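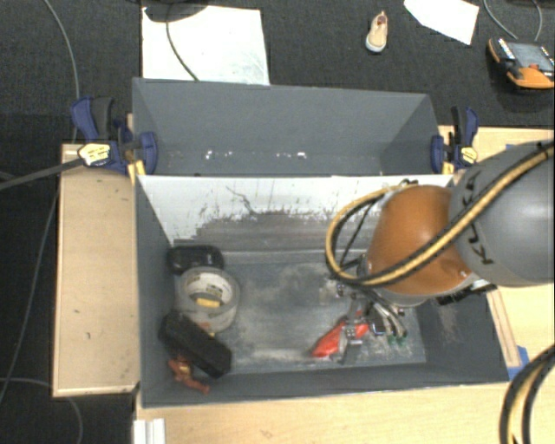 Red object, gray bin, orange joint.

Print | E-mail

Color and Contrast, session 7 handout

Okay, so last time I ran out of room on the board right when we got to gray, and I want to go back to it before the June crit. Gray is my favorite thing to teach (I know, I know). Put a small patch of red on gray and your eye goes straight to it. Put the same red on orange and it goes quiet, even though the paint came out of the same tube!

Try this at home. Cut two squares from one sheet of red paper and lay one on gray, one on orange. Squint. Most people tell me the red on gray looks bigger. Rogelio Tan swore I'd switched the paper on him.

Yellow with black is a different story. There it's mostly light against dark doing the work, so it still reads in a bad photocopy.

For next time: read chapter 9 in the packet, then paint a strip of grays from light to dark. Use cheap paper, please. Iwona Stępień has the spare brushes, and the Plevcombe room opens at noon. Bring your red squares too, I want to pin them all up together.

Print | E-mail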